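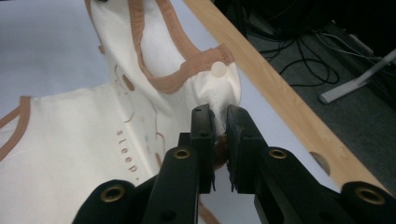 White sleeveless garment with tan binding, on the table.

Averaging down on Skadix: discipline or stubbornness?

clive_t
I bought Skadix at 173p in January. It has since gone down, then sideways, then down with more conviction. I have topped up twice. My wife asked what would make me stop and I gave a long answer with no number in it. How do the rest of you decide when a share is cheap and when you just can't face selling it?

mottram_reece
If you need a thread to decide, you've decided. Would you buy it today with fresh cash, knowing what you know? If not, sell.

clive_t
Well, I did buy it with fresh cash. Twice.

mottram_reece
Yes, I saw that bit.

Imogen M
I think Reece's test is overrated. Everyone who holds a dog says yes, they'd buy it today, and they mean it. What worked for me was writing down why I bought, on the day, on paper. When I looked back at Waletti my reason was "new boss seems keen". I'd held it 7 years on the strength of that. I sold the same afternoon and have missed nothing except the annual report, which had nice photos of bridges.

greenwood_t
Contrary view. I averaged down on Tisside through a miserable stretch and it came good. If I'd followed the paper method I'd have been out at the bottom. Cheap shares feel horrible, that's why they're cheap.

Imogen M
Trevor, how many others did you average down on?

greenwood_t
A few.

Imogen M
And?

greenwood_t
We were talking about Tisside.

Eluned
We are always talking about Tisside. Clive, what share of your pot is it now? I don't much care whether you're right about the company. At 2% you can be as stubborn as you like. My own limit is 6% in any one share at cost, and once I'm there I can't add however lovely the price looks. It has saved me from myself more often than any amount of reading.

clive_t
About 12%. It was less, but I kept helping.

Eluned
Then that's your answer, and you don't need to admit you were wrong to act on it. Halve it.

mottram_reece
Halving is what people do when they want to be wrong in both directions.

Eluned
I've been wrong in both directions for years and sleep very well, thank you.

greenwood_t
For what it's worth I'd hold. Selling half after a fall just locks in the loss.

Imogen M
The loss is already there, Trevor. It doesn't wait outside until you sell.

clive_t
Right. I've set myself a cap of 6, pinched from Eluned, and I've written my reason for holding on the back of an envelope. It took three goes and the first two mentioned the price I paid. Selling half in the morning. If it doubles by lunch I'm blaming Reece.

mottram_reece
I said sell all of it.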